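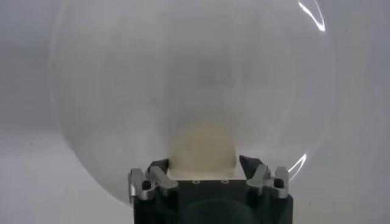

Clear, round and a bit cloudy inside.

I have been meaning to write about fog for months. Every time I sit down to do it the sun comes out and I go and hang the washing up instead, so you'll have to forgive me if this one rambles (it will, they always do).

When we moved up to the edge of Otley I was told about the views. The estate agent went on about them, the removal men remarked on them, and the lady in the bread shop asked me very kindly whether I'd got used to them yet. I hadn't, as I'd barely seen them. We had nine days of fog that first autumn, thick enough that the gate at the bottom of the garden came and went, and I sat at the kitchen table with my tea wondering what we'd paid for.

I've come round to it since. There's a lane I walk most mornings, up past the old quarry wall and along the top to a farm called Gastow, and on a clear day I march along it thinking about emails. In fog I hear everything: sheep coughing (they sound so like my grandfather that I've said good morning to one), a tractor two fields off, my own boots. Cobwebs show up on every single gatepost and you realise they must be there all the time. One morning back in May I got to the top and walked straight out of it into sunshine, with the whole valley filled up behind me like a bath. I stood there until my toast must have been stone cold at home, which is a silly thing to say as I hadn't made it yet.

I bought a little weather notebook after that, and a cheap dial thermometer for the outside wall. My notes are hopeless. "Thick." "Thicker." "Thick till 11, then lovely." I did start numbering the entries and I'm up to 119, though a fair few of those are just shopping lists that got in by mistake. I did learn the rule while I was at it, that it only counts as fog when you can see less than 1,000 metres, and anything thinner is mist. I have been insufferable about this ever since. My other half now says "mist, surely?" whenever I open the curtains.

The best cure for coming in damp is the soup from the Bikura cookbook, the one with the split spine that I've mentioned on here before. Lentils, a tin of tomatoes, far more cumin than seems right, and a squeeze of lemon when it's off the heat. I leave out the celery. It does four of us, or two of us and then two of us again the next day, when it's better.

Anyway, it's coming up to half past six as I finish this and the far side of the valley has gone already. I can still make out the church, just, and next door's light has come on. I'm off to find my other glove and see how far up the lane I get before tea.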